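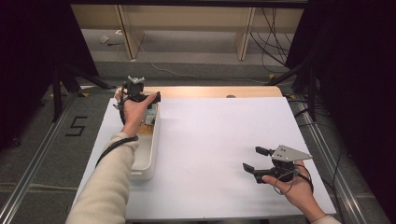

What does Sondmont do for independent shops? We read their supplier contracts, card fees and lease terms, and tell them where they're paying too much.

About > Who we are

By Afaf Chamoun, 2 September 2026

Most retail advice is written by people selling something to retailers. The loyalty app people will tell you that you need a loyalty app. We got tired of hearing it, mostly because we used to be the ones saying it.

Kwadwo Yakubu and I started Sondmont after six years each on the vendor side. We work for stores with one to four locations: hardware, gifts, shoes, pet supplies, a couple of wine shops. We don't take referral money from processors, wholesalers or software companies. Ask your current consultant whether that's true of them and watch how long the answer takes.

What we don't promise

We won't tell you we can double your foot traffic. I have read a lot of case studies that say so and I have yet to see one with the bad months left in. A typical first review turns up savings of roughly $800 a month, and some turn up nothing. If yours turns up nothing, you get a short letter saying so and a bill for $100. Kwadwo thinks the fee is too low. He may be right.

We also don't do "brand storytelling."

Who you'll deal with

Precious Pangilinan handles card processing and reads statements line by line. Gifty Tsikata does leases and common area charges, and she has opinions on percentage rent that she'll share if you let her. Kwaku Aryee looks after wholesale terms – minimums, freight, returns, the co-op ad money that somehow never arrives. I do the first call and most of the arguing.

Our office is on the second floor in Ferkulberg, over the old shoe repair. Parking is behind the building.

When to call

Before you sign, ideally. December is a bad month for you and a slow one for us, so we keep it for renewals that come due in the new year – send the paperwork even if you don't have time to talk.

14 shares | 3 comments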